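Print this page | E-mail this page

Small Items Room, Plillville: progress report to the Clolau fund, May

Prepared by Henrike Frerichs

The grant of 3,000 was released in two parts, and both have now been received. Most of the first part went on shelving and tables. The second is paying for Afia Amoah's sorting hours through the end of the summer.

We have 292 donated lots on the register. Each lot is a mixed bag of small household goods, toys and desk items, and 22 of them are still unopened. Those came from the Ollell store closing and were delivered later than agreed, which put us behind on the April target.

Sorting is done from divided bins. One lot goes into the large compartment and stays there until every piece has a line in the register. Pieces from different lots are not mixed, even when they are clearly the same kind of thing.

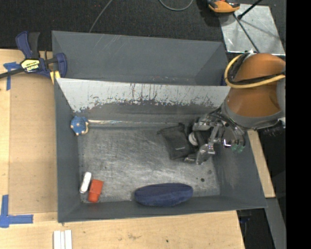
The slow part is naming things. Small toys, pads and pouches come in without packaging, and two people will often enter the same piece under different words. Hussam Azar has written a short word list to deal with this — it covers toys, soft goods, desk items and kitchen items so far. Anything that does not fit is entered by color and shape and left for Nermina Kneževič to check.

The bins have held up, though they mark easily and show wear. We do not plan to replace them from this grant. Bins are clamped to the tabletop during sorting, a change we made in the winter after complaints about them sliding.

Still open:

- 7 lots with no donor form. Philomena Amegashie is writing to the donors.
- Labels for the outgoing boxes. The first batch peeled and the printer has agreed to redo it.
- A decision from the fund on whether unspent sorting hours can be carried into the fall. We need this before the next payment request.

The next report will include the Ollell lots.

Contact: Small Items Room, Plillville | Copyright Small Items Room | Back to top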